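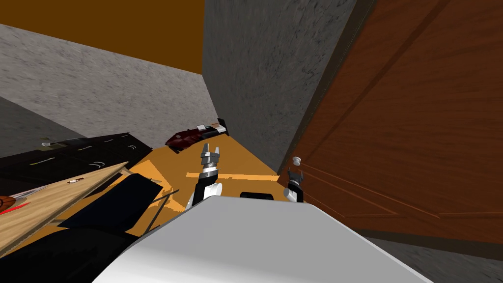

Getting a rental deposit back, what I learned
Maham Ghauri
19/03/2018

1/ I moved out of my place on Lowther Street last month. Arnum, the management company, sent a letter saying they were keeping $588 of my deposit. I got $478 of that back. A few people asked how, so I'm writing it down.

2/ I'm not a lawyer. Rules are different from state to state, so look up your own. Search for your state's name and "security deposit return." The attorney general's site or the court's self-help page usually has a plain version.

3/ First thing: read the letter slowly. Mine had three lines on it. Cleaning, carpet, paint. The cleaning line was a flat $300 with no receipt. The carpet line said "replace." The paint line said "touch up, bedroom."

4/ I had cleaned the apartment myself over two evenings, oven included. So the $300 bothered me more than the rest. I wrote back and asked for an itemized bill from whoever did the work. One sentence. I didn't argue yet.

5/ They answered with a PDF of their price sheet. A price sheet is a list of what they like to charge. It doesn't show that anyone cleaned anything. I asked again, same sentence, and put the date of my first email in it.

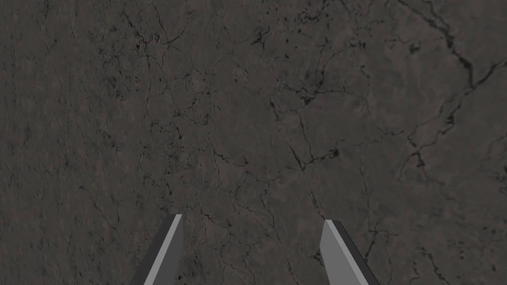

6/ By then I had also found my move-in checklist from September. It was in a folder with the lease, which I can take no credit for, I just never emptied the folder. On it I had written "carpet worn by window, stain near closet," and their guy had signed at the bottom.

7/ That signature did most of the work. If you are moving in somewhere soon, fill out the checklist the same day and be boring about it. "Good" is a useless word. Write "scratch, left side of sink." Get it signed, take a picture of the signed page, and email it to yourself.

8/ If they don't give you a checklist, make one. A sheet of notebook paper is fine. Email it to the office and ask them to confirm they received it. Even if they never reply you have a dated copy of what you told them.

9/ The phrase you will see a lot is normal wear and tear. A landlord generally can't charge you for it. Faded paint, carpet that has gone flat where people walk, small nail holes in some places. A burn, a hole you could put a fist through, or a missing door is damage.
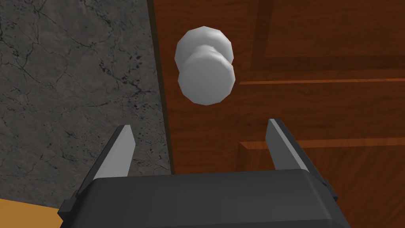
10/ Rooms get written up by whatever the inspector looks at first, and a lot of the time that is the door. My brother-in-law Tariq Sandhu used to do turnovers for a building in Perthorpe and he told me he started every room there. With a white knob on a brown door, the same kind of pairing you see here, any grime on the knob is going to stand out. So wipe the knobs, then the light switches, then the front edge of the fridge door. It took me ten minutes.

11/ Then take your photos. Do it after your stuff is out and before you hand over the keys. One from each corner of every room, then close ones of anything that was already on the checklist. Open the oven and the fridge. Run a short video of the faucets if you have the patience. I didn't, and it didn't come up.

12/ Ask for a walkthrough with someone from the office. Some states give you a right to one. Arnum said they didn't do them, so I asked them to put that in an email, and they did. I don't know how much that helped, but I attached it later.

13/ The letter I sent in the end was one page. What they kept, which parts I disputed, what I had to back it up, and the date I wanted an answer by. I attached 6 files. I said I would file in small claims court if we couldn't settle it. I had looked up the filing fee first so I knew I meant it.

14/ Keep the tone flat. I wrote an angry version and left it in drafts overnight - it was twice as long and the useful part was in the last paragraph. I deleted everything above that.

15/ They called me four days later. I asked them to email. They emailed. Cleaning and carpet were dropped, paint stayed. I had put up a shelf in the bedroom and pulled it down badly, and the wall showed it. That one was mine and I paid it.

16/ The check took two more weeks and went to my old address first. Give them your forwarding address in writing when you give notice. In some states they can hold things up if you don't. I had only told them over the phone.

17/ For keeping track of it all I used the free version of Tukard, which is meant for recipes. I made one card per email. A spreadsheet or a notebook would do the same job. You want dates, who you talked to, and what they said.

18/ People have asked if it was worth it for that amount. It was maybe five hours total, most of it looking for the checklist. It paid for the moving truck.

19/ If you have roommates, find out whose name the deposit is under before anybody leaves. I've only ever rented alone so I can't help much there. Replies are open if someone else can.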